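Croissants bought in the evening for the next morning, how to keep them?

Asked by Intan Lumbantobing, May 2020

Hello to all. I would like some advice for a small matter. The bakery near my flat, Desta, now opens only in the afternoon, so I must buy croissants the day before we eat them. I take one for each person in the house and they cost 262 for the bag, so I don't like to waste them.

The first time I left them in the paper bag on the kitchen shelf. In the morning the outside was soft like bread and the inside was dry. The second time I used a plastic box with a lid, and it was worse — the whole thing felt like a sponge. My sister says the fridge, my neighbour says never the fridge.

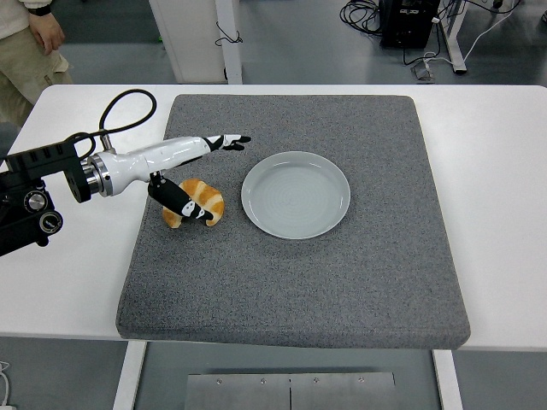

I have a small oven with only two settings that work properly, and a microwave. I don't have a big freezer, only the little compartment at the top of the fridge, where the ice trays are. Is it possible to have a croissant that is still crisp the next day, or must I accept it? They are the plain butter ones, without filling.

2 answers

Answer from Oi-ling Hsueh (accepted)

Your neighbour is right about the fridge. Bread and pastry go stale faster there than on the shelf. I worked in a hotel breakfast kitchen for a few years and we never put baked croissants in the fridge, except the ones with ham and cheese, which must be cold for safety.

For one night, I would keep the paper bag, fold the top closed, and put this bag inside a second bag which you leave a little open. The crust will become soft, this you can't prevent, but the inside stays in better condition. Then you bring back the crust in the oven. Heat the oven first to 160 degrees, put the croissants directly on the rack without foil, and give them five minutes. Please look at them after three, small ovens are often hotter than they say. After this, leave them on the rack outside the oven for a few minutes before eating. Many people skip this step and then complain that the croissant is soft. It becomes crisp while it cools.

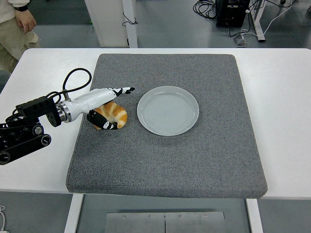
If you want to keep them longer than one night, freeze them on the day you buy them. Wrap each one separately and press out the air, but gently, so that the layers are not crushed. In a small compartment you can stand them on their side next to the ice trays. They can go from frozen into the oven, at 150 degrees for ten minutes or a little more. I would eat them within one month, later they take the smell of the freezer.

Don't use the microwave for the whole heating. It makes the pastry chewy, and when it cools it is hard like leather.

Comment from Intan Lumbantobing: Thank you very much! I tried this morning with 160 degrees and waited the few minutes as you said. The crust was crisp again. The inside was a little dry in the points but I think I left them one minute too long.

Comment from Oi-ling Hsueh: The points always dry first. Next time you can put a very small piece of foil on each point.

Answer from Chi-keung Wu

I just put 20 seconds in microwave at 800 watt and then in the toaster, on top, not inside. It's fine for me. If it is very old I cut it and make bread pudding with egg and milk.

Comment from Sum-yee Kuo: Be careful with the toaster, the butter can drop down on the wires. Mine smoked a lot and I had to clean it for half an hour.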